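3.2 Sources and coding

We worked from press reports on consular access in detention cases, meaning cases where a person holding a foreign passport was arrested on security charges and the home embassy asked to visit. Search terms in Appendix B. The raw pull gave 1,797 articles, mostly wire copy reprinted with a new headline. After removing duplicates, 27 cases left. Three of these overlap with the set used by Kröger and Manole, kept anyway.

Each article coded for first named source (lawyer, family, embassy, ministry), days between arrest and first visit, and whether the charge was given in full. Lu and Rathjen coded separately, then met to settle disagreements – most were over what counts as a "visit" when only a phone call was allowed. We count phone calls as no visit. Last coding session 18 Jun 2019.

Lawyers were the first named source more often than we expected. Families come in later, usually once a hearing date is known. Ministries hardly ever speak first, and when they do the wording is close to identical accross cases. We did not code tone, too few long articles for that.

Figure 5. Cup held by a white robot arm over a glossy black board, with water droplets on the surface.

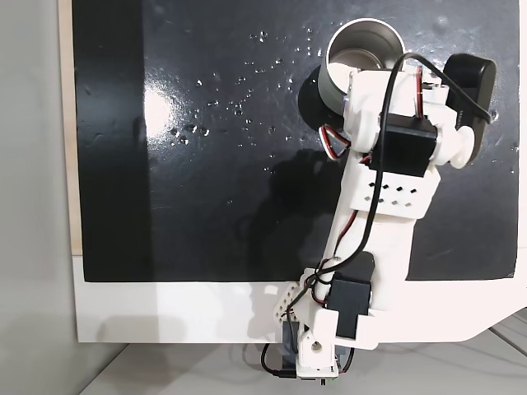 3.3 Limits

English-language press only. Cases that never reached a paper are missing, and we have no way to estimate how many. Dates of first visit come from the articles themselfs and sometimes conflict; earlier date used. Kasten's court records would help here but were not open to us in May.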